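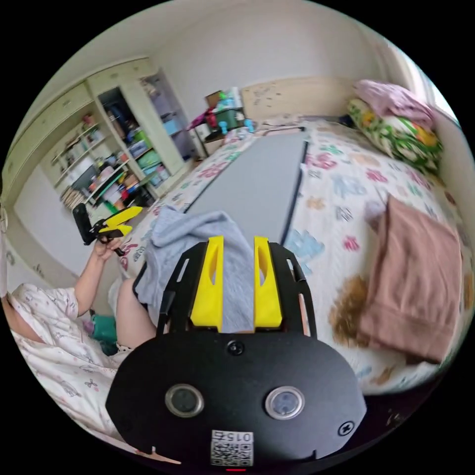 The back room, as it stands at the moment

Musty smell in back room every winter, where do I start?
Posted by Ga-eun Baek, Friday, August 16, 2019

Hi all, first post so be gentle. We're renting an old weatherboard place in Lultance (up on stumps, not much sun on the south side) and every winter the back room gets a smell. Sort of old tent crossed with wet cardboard. The rest of the house is fine, or near enough. I keep the door shut so it doesn't spread down the hall but then of course you open it in the morning and it hits you like a wall.

Stuff I've tried: bicarb in bowls, vinegar wipe-down of the skirting, those little hanging crystals from the supermarket (they fill up with water which is sort of satisfying to look at, but the smell stays put). I had the carpet steam cleaned in January and it was lovely until the cold came back. I can't find any mould on the walls, though I haven't pulled the built-in wardrobe apart. There's one window and it's painted shut, which I only found out when I tried to open it.

I've seen a Prulton dehumidifier on special for $205 and I'm tempted, but I don't want to spend that and then find out it's something under the floor that the landlord should be dealing with. Do I buy the machine or start crawling around under the house? My mum says just put a heater in there and leave it going, but she doesn't pay our power bill!

Thanks heaps in advance.

Jong-dae Kwak

We had this exact smell for years in a place in Tumatik, so I'll tell you what I'd do and in what order.

Get a cheap hygrometer first, the little digital ones from the hardware shop. Leave it in the room for a week with the door shut, then a week with the door open. Write the readings down morning and night, otherwise you'll forget. If it sits up in the high seventies or eighties with the door shut and comes down nicely with it open, then most of your trouble is just that the room never gets any air. Ours did exactly that. I'd been shutting the door for years to "contain" it and making it worse the whole time, felt like a right goose.

If it stays high either way, go outside and have a look at the vents along the bottom of the wall on that side. Old weatherboards need the air moving underneath, and people pile soil and garden beds up against them without thinking. At our place someone had built up a bed right over two of the vents, and the downpipe at the corner had come away from the drain, so every time it rained it all went straight under the back room. The plumber charged me $114 to put the downpipe right and I dug the garden bed out myself over a weekend. It took until spring to dry out properly, so don't expect miracles by Tuesday.

You're renting, so if it is the downpipe or the vents that's for your landlord to fix. Take photos, put it in an email with the dates, and be nice about it the first time.

Also get that window freed up. A sharp utility knife run around the paint line will usually do it, but ask the agent before you go at it, some of them are funny about that. If the house is old enough the paint could have lead in it, so don't go sanding anything.

And check inside the wardrobe! Pull everything away from the back wall, especially leather shoes and old suitcases. Mine had a doona in the bottom that was growing its own ecosystem.

As for the dehumidifier, I'd hold off until you've done the readings. They're good, we ended up with one anyway, but if there's water coming in underneath you'll be emptying the bucket forever.

Woo-jin Yang

just get the dehumidifier. ours uses 200 watts and I run it 4 hours a night on the timer, bill hardly moved. smell gone. can't speak for the prulton, never had one. empty the tank before you go away for the weekend or it shuts itself off

So-yul Ki

Agree with Jong-dae on the hygrometer, but I'd add the carpet to the list. Steam cleaning puts a lot of water into a carpet, and if the underlay is an old one it can hang on to a smell even after the top feels fine. Lift a corner near the outside wall and have a sniff. You'll know straight away. If it's the underlay, no amount of airing will shift it completely and you'd want to raise that with the agent as well.

Your mum's half right about the heater, by the way. A bit of gentle warmth helps, as long as it's electric. The unflued gas ones put moisture into the air and you'd be going backwards (and they need ventilation to be safe, so please not with a painted-shut window).

Which way does the ground slope at the back of the house? If it falls towards the stumps, I'd be looking there next.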